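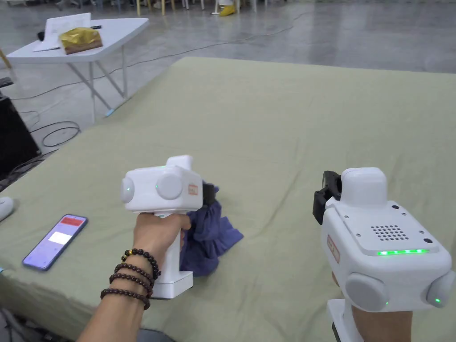

Week 9: dark blue on pale green

Color Basics for Home Interiors — notes to go with my talk

Okay, so last week we did hue, and most of you came out fine. Value is where people get stuck. Value just means how light or dark a color is, forget what its name is. When Hanane Ouazzani taught this course before me she made everyone squint for the first 16 minutes of class, and I still think it's the best exercise we have! Squint at your living room tonight. Whatever melts together is close in value, whatever jumps out isn't.

Please read the Drevier chapter before we meet, pages 26 to the end of the section. Skip the part on paint chemistry (I'll cover it in July with the summer group, if you're staying on).
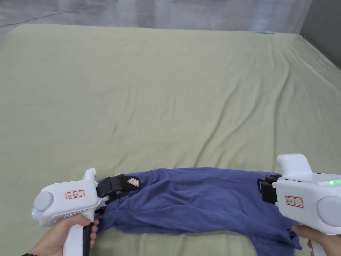 Muted colors are the ones I get the most email about. A muted color has had some gray or some of its opposite mixed in, so it sits back and lets other things talk. Sage is the one everybody knows, and it's lovely with a neighbor that's much darker. Look at the dark blue cotton against the green sheet: you'd find the edge of it even in a black and white photocopy. Now look at how the green gets brighter toward the middle and a bit shadowed near the edges. Same fabric, several values — so don't match paint to one spot on a bedspread. Check three or four.

For the homework, pick one room and make a strip of five values from it, lightest to darkest. Gray pencil only, no color yet. Hsin-yi Shih has the Zamfir cards in room 154 if you want to borrow a set, and she'd like them back before the next class. Bring your strip and a scrap of any fabric from the same room.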